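Speaker notes – "Pricing Your Work Without Crying"
Evening talk for the craft sellers' group, September. Slides in brackets.

[Slide 1] Hello and who I am
Say thanks to Idalina Henriques for asking me back. I sell hand-bound notebooks under the name Grindov, started with one market stall and a folding chair. Get a show of hands: who has ever made up a price on the spot because somebody was standing there looking at them? (Put my own hand up first.)

[Slide 2] The blank look
Tell the Bornska fair story. A woman picked up my nicest journal, asked how much, and I said 15 dollars. The leather alone was more than that! She bought four. I was thrilled all the way home, and then I sat down and did the math.

[Slide 3] Do the sum before you make the thing
Materials first, and I mean all of them – thread, glue, the box, the tissue paper, the little sticker. Then your time, at a wage you'd be OK paying somebody else. Then stall fees and card fees, spread over what you sell in a normal month. A plain calculator is plenty for this, don't let anyone sell you software. Pause here and let people write the list down, last time I rushed it.

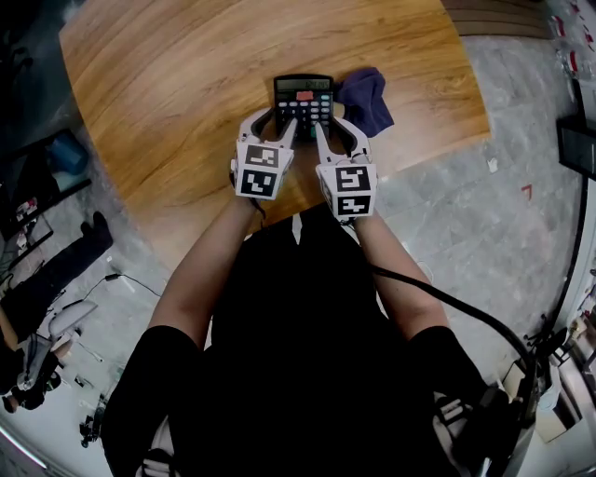 [Slide 4] A real one, start to finish
Go through the big ledger order for Ó Ceallaigh, the bookstore. They wanted 50 notebooks and I quoted in the doorway. Show my first number, then the number it should have been. The gap was 200 dollars, and I let it sit on the screen for a bit because people gasp and I enjoy that.
What I forgot: cutting waste, two trips to pick up board, and the evening I spent redoing spines. If someone asks about bulk discounts, say we'll get there on slide 6.

[Slide 5] Your table is a workplace
Ask who works at the kitchen table. (It'll be most of the room, it always is.) You still get to charge for the space! Lights, heat, wear on the wood, the half hour of clearing up before anyone can eat. I add a small flat amount to every piece and stopped feeling weird about it after a month or so.

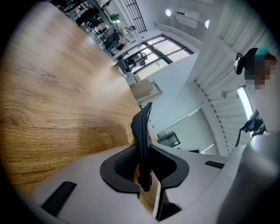

Photo: Lourenço Figueiredo

Then the bit on wholesale. A store will usually want to pay a lot less than your stall price, so if your stall price only just covers you, you can't say yes to the store. Mention Triltov, the gift shop that turned me down when I raised my prices, and came back in the spring and paid them.

[Slide 6] Discounts
Friends get one free thing, then they pay. Bulk orders get money off the time part only, never off materials. Practice saying the price out loud and then closing your mouth – do this with the person next to you, two minutes, it gets loud.

[Slide 7] Questions
Handouts are by the door. Bring the mic back to Idalina before the coffee break.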